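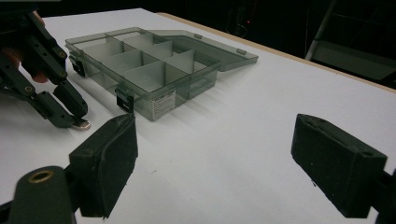 Bead swap group, November meeting – notes

Present: me (taking notes again), Sanaa Saber, Radek Matoušek, the two Zurnside regulars and a few new faces. We got going at 7, once the tea was poured.

Storage boxes
Most of the evening went on this! Sanaa wants us to move all the shared beads into the gray see-through boxes, the ones with the little compartments and two black latches on them. I'm for it. The lid folds right back flat on the table, so you can get your fingers in from any side. Radek still likes his jars and said so at length. We voted and the boxes won, with Radek abstaining – he'll come around.

Labels
There's a small white label on the front already, but the print is tiny. Agreed to put our own on the lid in fat marker. Sanaa will do colors, I'll do sizes.

Sorting
Radek did a tally of the glass seed beads and got to 868 before giving up, and that was only the blues. We'll split them by shade at the next meeting. Bring tweezers and a saucer.

Money
We have $63 in the tin. Agreed to spend $16 of it on thread from Lenuvance and keep the rest for the spring swap.

Any other business
Someone left a green scarf on the coat hooks. Next meeting is on a Monday, same time, and Sanaa has the key.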